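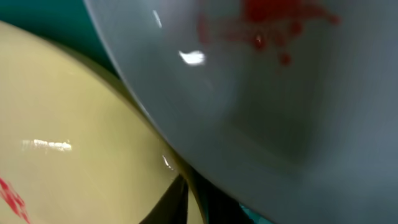 4. Scoring a dish run with the Brolley grader

Applies to: Manditel wrist-view policy, Brolley grader, Quartey log viewer
Before you start: finish Section 3 (wrist camera and gripper checks)

Read this section before you quote a success rate to anyone. The number that Brolley prints at the end of a run is a claim made by one model about the work of another. We use it daily and we do not trust it without the hand check in 4.3. Groups that skip the hand check tend to get better results than we do, and we doubt their robots are better.

4.1 What the grader is said to do

Brolley reads the wrist-camera view at the close of each trial and gives one of three labels: soiled, clean, or unsure. It then adds up the labels and reports a rate for the policy. The original write-up says the labels match human judgment closely enough to replace it. That claim rests on 576 trials, all with plain white dishes and one kind of red sauce, scored by the same people who built the grader. Treat it as a starting point.

4.2 Set up the scoring run

1. Open the run folder in Quartey and confirm that every trial has a closing view. Trials with no closing view must be listed as missing. Do not let the grader drop them. By default it will, and the rate goes up.

2. Set the label threshold once, before you look at any output. Write it in the run notes.

3. Turn off "auto retry on unsure." With this setting on, Brolley asks itself again until it gets a firm answer, and the second answer tells you very little.

4. Save the policy version and the grader version side by side in the run notes. A rate with only one of the two can't be compared with anything.

5. Start the grader and leave the folder alone until it finishes. Renaming files during a run shifts the labels by one trial and gives no warning.

Note: The batch size has no effect on the labels, whatever the old forum thread says. We tried it.

4.3 Hand check

6. In Quartey, choose Sample, then Random, and draw 100 trials. Do not draw from the top of the list. Early trials are often the ones the threshold was tuned on.

7. Hide the grader's labels (View, then Hide Labels). Have 2 people score the sample separately, without talking it over.

8. For each trial, answer only what the closing view shows. If a dish has a red mark on it, score it soiled, even if you believe the policy "got most of it." If you can't tell a mark from a reflection, score it unsure.

9. Show the labels again and export the table of disagreements.

10. Go through every disagreement by eye. Pay special attention to the types listed below.

Glare. Glossy glaze throws back small bright patches. The grader has called these clean spots, foam, and once a spoon.

Color spill. A red item in a white dish can tint the glaze next to it pink. Brolley often reads the tint as a stain. A person looking quickly may do the same.

Specks near the rim. Crumb, stain, or reflection? From one view there may be no good answer. Leave it unsure.

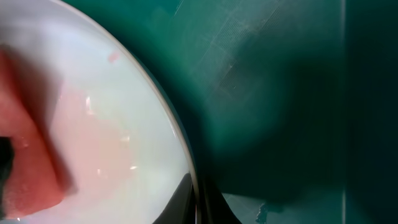
Figure 4-2. Wrist view with pink tint across the white surface and a tiny pink speck just inside the rim. Score the speck as unsure.

Caution: Do not settle a disagreement by looking up how the policy acted earlier in the trial. The grader did not have that information, and using it here makes the comparison useless.

4.4 Reading the result

11. Compare the two human score sheets first. If the people disagree with each other as often as they disagree with the grader, the task is badly defined. Go back to your scoring rules before blaming either model.

12. Report three rates: grader only, hand check only, and hand check with all unsure trials counted as failures. The last one is the number to plan around.

13. If the grader's rate is higher than the hand-check rate by more than 11 points, discard the grader output for that run. The cutoff is our own choice and has no theory behind it. Pick a stricter one if you like, but pick it in advance.

Warning: "Clean" is a label for how a surface looks in one view. It says nothing about hygiene. Do not put dishes back into use on the strength of a Brolley score.

4.5 Known limits

The hand check tells you how well the grader agrees with people. It can't tell you what neither of them could see. A bowl tipped toward the camera hides part of its own wall, and where two dishes overlap, the covered part is never scored.

We have not tested patterned dishes, clear glass, or metal pans. The Bondska add-on claims to handle all of these. Its notes give no trial counts and no list of failures, so we left it out of the default install. If you try it, run the full hand check on each dish type and keep the results in separate tables.

Next: Section 5, Exporting run notes from Quartey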